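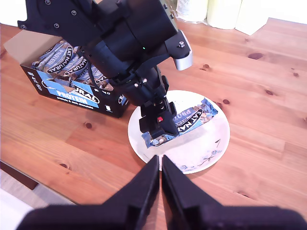

About Verngate

Verngate is a records and analysis office covering crime reporting and public safety spending. We collect published incident logs, court lists and police budget papers, put them into one format and make the result available to councils, newsrooms and residents' groups.

The office was set up by Gwenaël Pons, who still runs data collection. Uchenna Yusuf is head of analysis and signs off every report before release.

What we hold

The main register covers 93 local areas. Each entry gives the offence type, the month reported, the area and the current case status. Names and street addresses are removed on entry. The Benedgate series, which tracks response times, is kept separately and uses different area boundaries, so figures from the two should not be added together.

How we work

New records are loaded every Friday. Where a force changes the way it classes an offence, the old and new series are shown side by side and marked with a break. Last year we issued 558 corrections, all listed in the change log.

Funding

Income comes from subscriptions and paid requests. We do not take money from police forces, political parties or security firms.

Requests and corrections

Use the contact form and quote the area code. Most requests are answered within 3 working days.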